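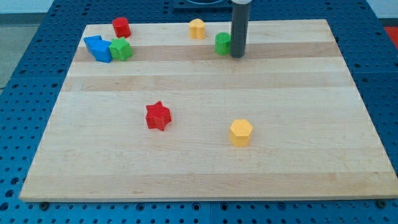 Colored blocks on a maple board at the Kasgate workshop

Come sort, stack and shape with us! Borkerwood is looking for participants for the spring block sessions

We make small building blocks for young children, and we've reached the stage we like best: putting new shapes in front of people and finding out what they want to do with them. Hearts, cylinders, cubes, odd angled pieces that don't quite match anything else (those tend to start the best arguments). If you enjoy handling small things and don't mind telling us what you think of them, please sign up.

Who can take part
Anyone 16 or older living in Kasgate or Vivville. You don't need kids, and you don't need to know a thing about toys. We'd love to hear from grandparents, daycare staff, people who do puzzles, people who can't stand puzzles. Left-handed folks, please do write in, we had very few last time. If you have low vision or stiff hands, your opinion is especially useful to us and we'll set up the table however suits you.

What you'll do
You'll sit at a worktable with a board and a changing set of blocks. We'll ask you to group them, build with them, pick favorites, and try a few with your eyes closed. There are no right answers and no scores. You can talk the whole time or barely at all! A session lasts 2 hours with a break in the middle, and there's coffee, tea and something from the bakery downstairs.

When and where
Sessions run through April at the Borkerwood workshop, 881 Martens Street, Kasgate. Most are on weekday evenings, plus one Sunday afternoon for people who work late. Each group has 9 places. The entrance is around the side, next to the bike racks, and there's an elevator.

What you get
A $45 gift card, bus fare if you're coming from Vivville, and a set of blocks from the finished line once it's ready. Our last round brought in nearly 2,188 written comments and we read every one of them, so yours will get read too.

How to sign up
Fill in the short form at the front desk or call the workshop between 10 a.m. and 4 p.m. Tell us your age, which evenings you're free, and whether you need anything from us to be comfortable. If a group is full, we'll offer you a place in the next one. Please wear short or close-fitting sleeves, long ones knock everything over.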